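Divden Rail Holidays – Traveller Support
Ticket: Printed itinerary shows the lodge coach leaving before the train gets in
Status: Resolved
Opened: August 30, 2024
Opened by: Yara Masri
Product: Two-night rail trip, Makov to Todorova, with coach transfer to Ludov

Yara Masri wrote:

Hello there, and thank you in advance to whoever picks this up. I know it's a busy time of year for you and I'll try to keep it in order, though my family will tell you that I don't always manage it.

I've booked the September trip for myself, my mother and my two aunts. We're very excited! It's my mother's first long train journey since she was a girl, and she has already bought a new cardigan for the viewing car. The tickets came through fine, the seats are together, and the vegetarian meals are on there for Aunt number one. So far, so good.

The trouble is with the itinerary. When I look at the trip on my phone, the train arrives at Todorova at 4:40 in the afternoon and the coach to Ludov leaves at 5:25, and that gives us a nice easy change with time for the washroom. When I print the very same itinerary from my laptop, the train still arrives at 4:40 but the coach leaves at 4:25. I don't think even my aunts could catch that one, and one of them used to run for the bus in heels.

What I've tried so far:
- Logged out and back in on the laptop. Same.
- Downloaded the PDF again. Same.
- Opened the PDF on my phone instead of the trip page. It says 4:25 as well, so I don't think it's the laptop's fault.
- Phoned the lodge at Ludov. A very kind man told me the coach "meets the train" but he didn't have the time in front of him.

My mother likes to have everything on paper, in a plastic sleeve, and she's spotted it already. She has been worrying at it since breakfast. Could you please tell me which time is right, and could we have a corrected printout?

Many thanks,
Yara

Support desk wrote:

Hi Yara,

What a lovely message to open the morning with, and thank you for doing so much of the testing for us. Please tell your mother not to worry: the coach leaves at 5:25 local time and it does wait for the train. If the train is running late the driver hears about it from the station and holds on.

I can see the same thing you're seeing. The trip page is right and the PDF is wrong. I've a fair idea why, but I'd like to be sure before I say so. Could you let me know two things when you get a minute?

1. Which time zone is set under My Details > Preferences?
2. Was the coach added when you first booked, or afterwards?

I've put a note on your booking so that anyone you speak to by phone will give you the 5:25 time.

Yara Masri wrote:

Thank you, that's a weight off. I read it out to Mum and she's gone to put the kettle on, so we're making progress.

1. It says "Use my device's time zone". I've never touched it. I tried changing it to Todorova time just now and printed again, and it still says 4:25.
2. Afterwards! We were going to hire a car at first, and then nobody wanted to be the one driving at dusk with all the elk about. I added the coach maybe two weeks after the train.

One more thing while I'm here, although it may be nothing. On the PDF the luggage cut-off at Makov is fine, and so is the breakfast stop on day two. It's only the coach line that's off.

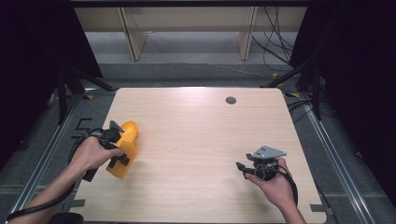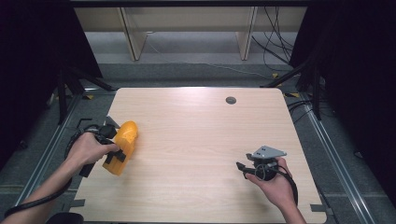

Both attachments: pale wood table, round cable grommet toward the far side.

Support desk wrote:

Hi Yara,

Your second answer was the one I needed, and the detail about the breakfast stop helped a great deal too. I'll explain it properly, as you've been so patient (and please skip ahead if you'd sooner just have the new PDF).

The train crosses a time zone line on the second day, a little while before Todorova. Makov is one hour behind Todorova and Ludov. Everything on your original booking was saved with its own local time, so the arrival at 4:40 is Todorova time and it prints that way. The coach was added later through the extras page. Extras are saved with the time zone of the place where the trip starts, and for you that's Makov. The trip page knows to convert it. The PDF doesn't, so it took the 5:25 departure and printed it as Makov time, 4:25, with no zone beside it.

That also explains why changing your preference did nothing. The PDF never looks at it.

I've passed this to our bookings systems people with your reference and my notes. In the meantime I've removed the coach from your trip and added it again from our side as part of the main booking. There's no change to what you've paid, your four seats are still held, and the confirmation email you'll get in a few minutes can be ignored if it gives you a fright.

Could you print once more and tell me what it says?

Internal note (visible to traveller):

Reproduced on a test booking. Train only, then coach added through extras: PDF is one hour early. Train and coach booked together: PDF is correct. Westbound trips would show the reverse, coach one hour late, and that's the worse of the two for anybody relying on paper. Ran the report for September departures and found 157 bookings with a transfer added after the fact, 17 of them westbound. Westbound travellers to be phoned first, the rest emailed. Printed wallets for almost 200 travellers haven't been mailed yet, so those are on hold until the fix is in.

Yara Masri wrote:

It says 5:25! Arrival 4:40, coach 5:25, and it now has "Todorova time" written beside it in small letters. Mum has inspected it, and the old one has gone in the recycling.

I did get the fright email, but you'd warned me, so I only jumped a little. It says "Your transfer has been cancelled" and then a second one says "Your transfer is confirmed". You might want to put those in one message, if somebody's in there tinkering anyway.

May I ask a last thing? Will there be somewhere to sit at Todorova between the train and the coach? My older aunt's hip isn't wonderful and forty-five minutes on her feet would be too much.

Support desk wrote:

Wonderful, I'm so pleased. And yes, there's a heated waiting room on the same side as your platform, with benches and a washroom, no stairs at all. The coach pulls up right outside the door. I've added a note about your aunt's hip so the driver will take her bag and keep a front seat for her.

Your point about the two emails has gone on the list.

Update from bookings systems:

Extras now save the time zone of the stop they depart from. Existing September transfers have been corrected and the PDF prints the zone name beside every time. Anyone who printed an itinerary before the correction should print a fresh one from My Trips > Documents. The file name stays the same, so please check for the zone name beside the coach time. If it isn't there, you have the old copy.

Yara Masri wrote:

Printed one more for luck, and all good. Please close this with our thanks. Mum wants to know if the cardigan will be warm enough for the open platform at the back of the viewing car, or whether she should bring the coat.

Support desk wrote:

Bring the coat, with the cardigan underneath! It gets breezy out there once you're through the pass. Have a marvellous trip, all four of you. Closing this one now, and you can reopen it by replying any time before you travel.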